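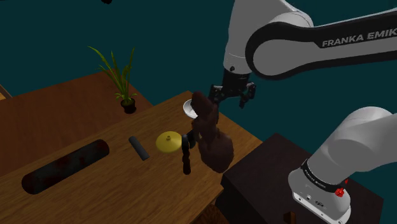 El peso de vuelo no debería decidirse con una tabla

Vega Salcedo

En el club de cetrería de Niditz se reparte a los principiantes una tabla de pesos por especie y sexo. La intención es buena; el resultado, discutible. Una tabla describe una población, y quien sale al campo lleva en el puño un ave concreta.

Mi harris hembra entró en mayo con 1.629 gramos, peso de muda. La tabla me habría hecho bajarla de golpe hasta la cifra impresa. Tardé 34 días, con básculas calibradas y anotando el quilo a la altura de la quilla. Respondió al señuelo bastante antes de llegar a ese valor, y allí la dejé.

Hannelore Hofstetter sostiene que sin un número de referencia el novato se pierde. Puede ser. Pero el número ya lo genera él cada mañana —peso, temperatura mínima, ración, respuesta— y con cuatro semanas de registro tiene una curva propia. Propongo que el examen de aptitud exija ese cuaderno y que la tabla quede como anexo.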